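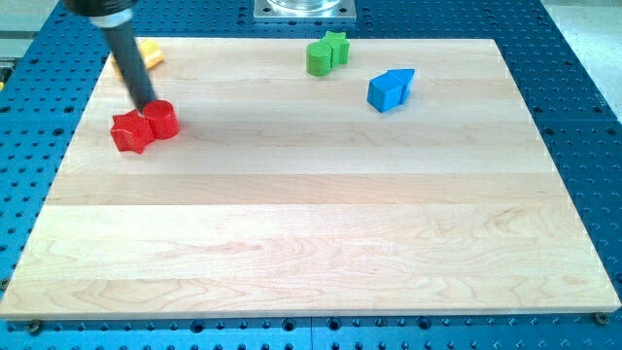 A maple board on a perforated blue metal table.

Sentencing remarks should be published in writing

2023-06-22

When a judge in the Berport criminal court passes sentence, the reasons are read aloud once. Anyone in the room can hear them. Anyone outside the room has to apply for a transcript, pay for it and wait. The usual wait is 11 weeks. By then the news reports have been written, the family has gone home and the time for asking that a sentence be reviewed has run out.

I think the court should post written remarks for every sentence of 2 years or more, on the day it is passed.

The objection heard most often is cost. It deserves a proper answer. A judge in a serious case already works from a typed text. The starting point is in it, along with the aggravating and mitigating factors and the credit for a guilty plea. Checking that text for names that may not be reported takes a clerk about 20 minutes. The court at Urnach has done this since last September with its existing staff, and its list is no lighter than ours.

A second objection concerns accuracy. Judges depart from their notes, and a posted text may differ from what was said. The fix is procedural. The text carries a line stating that the recording prevails, and corrections are dated and left visible. Appeal courts have handled corrected judgments this way for a long time.

The third objection is the serious one. Remarks in cases of violence contain medical detail, and sometimes details of a relationship that the victim's relatives would prefer not to see on a public page. I would let the judge move such passages to a closed annex, with a note of how many paragraphs were moved. The length of the sentence and the reasoning behind it would stay in the open part.

What is lost under the present system is easy to see in the reporting. A prison term is given as a single number. The reader is not told that the starting point was 20 years, or that a guilty plea took off 10 percent. Two cases that look alike get different terms, and the public draws the conclusion that the difference is arbitrary. Sometimes it may be. Without the reasons, there is no way to check.

Ngau district has put the question to its court users' panel and expects a reply in the autumn. Berport has not yet asked. The rule change needs only a practice direction from the presiding judge, and the draft used in Urnach could be adopted with the place names altered.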